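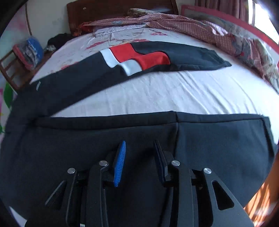
What makes a film a slasher and not simply a horror film with a knife in it?

A slasher has a killer, usually human or close to it, who works through a group of people one at a time in a place they can't easily leave. Plenty of horror films contain a stabbing. In a slasher the order of the deaths is the shape of the story, and the audience knows this from early on.

Film Studies > Genre Units > Horror > Handouts

Print this page | E-mail this page

Unit 4 handout: The slasher and the whodunit

Read this before the seminar. You will also need your notes on suspense from Unit 2, as we will go back to the difference between suspense and surprise and I won't be covering it again from scratch.

1. Two family trees

The slasher is often taught as if it began in the late 1970s. It is better to treat it as the meeting point of two older lines. One is the shocker, in which a single violent act is placed where the audience doesn't expect it. Psycho (1960) is the usual case. The other is the country-house mystery, in which a closed group of people is reduced in number and any one of them may be responsible. Agatha Christie's And Then There Were None is the pattern most writers go back to, and it has been filmed many times.

The Italian giallo sits between the two. These films kept the detective plot, often with an amateur investigator who has seen something and can't make sense of it, and they gave far more screen time to the killings than a British mystery would have done. Black gloves, a hidden face and shots from the killer's position all come through this route. When you watch Halloween (1978) or Friday the 13th (1980), look for what has been kept from the giallo and what has been dropped.

2. The masked killer and the hidden killer

These are different devices and students mix them up in essays every year.

A masked killer is somebody whose face we don't see. We may know perfectly well who it is. In Halloween we are told the name early, and the mask is there to take away expression.

A hidden killer is somebody whose identity is kept back. The film must then supply suspects, and each suspect needs a reason, an opportunity and at least one scene in which they behave oddly. This takes up time. A whodunit slasher therefore tends to have more talk in the first half and a larger cast than a film with a known killer.

Some films use both. Scream (1996) is the obvious one, and it has a mask that can be bought in a shop, so that anybody could be wearing it.

3. Playing fair

In detective fiction there is an old argument about whether the reader should be able to work out the answer. The same argument applies here. Friday the 13th is often criticised on this point – the killer is not properly introduced until late on, so there is no puzzle for the viewer to solve. Compare this with a film where the guilty person has been in view from the opening reel.

When you test a film for fairness, ask the following:

- Has the killer appeared on screen before the reveal, with their face visible?
- Is there a scene that reads differently the second time through?
- Has the camera shown us anything that could not have happened?

The third matters most. A film may hold things back, and it may let a character lie. If the camera itself lies, as in a false flashback, most viewers feel cheated. Stage Fright (1950) is not a slasher but is worth watching for this reason alone.

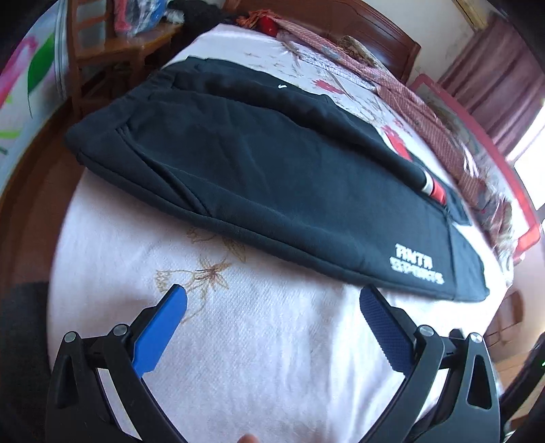

Why do so many slashers open with something that happened years before?

The opening gives the killer a motive and gives the film a date to return to. A prank, an accident or a death at a party is shown in a few minutes, and the story then jumps forward to an anniversary. It also supplies suspects cheaply, as anyone with a link to the first event may want revenge.

4. Place

Camps, islands, student houses, hospitals at night. The setting has two jobs. It cuts the group off and it gives the director corridors, doors and windows to work with. In your viewing log, draw a rough plan of the main building for each film. You will find that good films make this easy and weaker ones make it nearly impossible. If you can't tell where the kitchen is from the stairs, you can't feel worried when somebody runs from one to the other.

5. Humour

Slashers have been funny for longer than is sometimes claimed. Student Bodies came out in 1981, when the cycle was at its busiest. There is a difference between jokes made by the characters, which help us to like them, and jokes made by the film about its own rules. The second kind is harder to do without letting the tension go. A false scare does both at once: the audience jumps, laughs, and is then less ready for the real one.

6. Viewing and written work

Films are held in the Skyrme viewing room and can't be taken away. The main screening is in the Briltard lecture theatre, which has 100 seats, so there is no need to book. The seminar afterwards is split into two groups, 37 in the first and 35 in the second. Lists are on the Stendon noticeboard. Please go to the group you have been put in.

For the written task, choose one film with a hidden killer and one with a known killer. Pick a sequence from each and make a shot list of 14 shots. Then write a short comparison dealing with what the viewer knows at each point and what the characters know. Don't retell the plot. Marks were lost in January by people who spent their first page on a summary.

Shot lists should be typed. Give the shot size, any camera movement, what we hear, and the cut. If a shot is from the killer's position, say how you know – breathing, a handheld camera, something in the foreground blocking part of the view. Watch for shots that look as if they belong to the killer and are then shown to be empty or to belong to a friend.

Hand in at the Wirholm office or through the module page.

Last updated 2026-04-26

Filed under: Horror, Genre, Year 2 handouts

Previous unit | Next unit | Module home | Reading list | Top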